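LISEZMOI – jeu « Zorkarham, portes ouvertes »
Version du 2023-10-05

Ce dépôt rassemble les prises enregistrées avec une pince tenue à la main pendant la journée portes ouvertes de l'atelier Hulden, à Atden. Il contient 200 séquences, de 15 secondes au plus. Licence : réutilisation libre pour la recherche, citation souhaitée.

À lire avant de télécharger. L'affiche promettait une « manipulation autonome en cuisine ». Je n'ai rien vu d'autonome. Les visiteurs tenaient la pince, on les filmait, et le panneau à l'entrée parlait déjà d'apprentissage. Aucune politique entraînée n'a tourné devant le public, et ma question sur le taux de réussite est restée sans réponse.
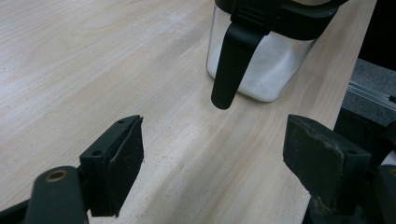 Le sucre, le sel et tout ce qui est en grains posent un problème d'étiquetage : les annotations disent « granulés blancs » et s'arrêtent là. Le verre transparent, lui, met en difficulté l'estimation de profondeur. Je déconseille de s'y fier sans contrôle.

Contenu
sequences/ – vidéo et ouverture de la pince
etiquettes.csv – une ligne par séquence
rejets.txt – 16 séquences écartées, motif indiqué (quand il existe)

Limites connues
Un seul lieu, une seule journée, des opérateurs débutants. Les reprises ratées n'ont pas toutes été gardées, ce qui embellit le reste. Le script de conversion Chaturvedi perd parfois la dernière image – correctif annoncé pour mars, à vérifier.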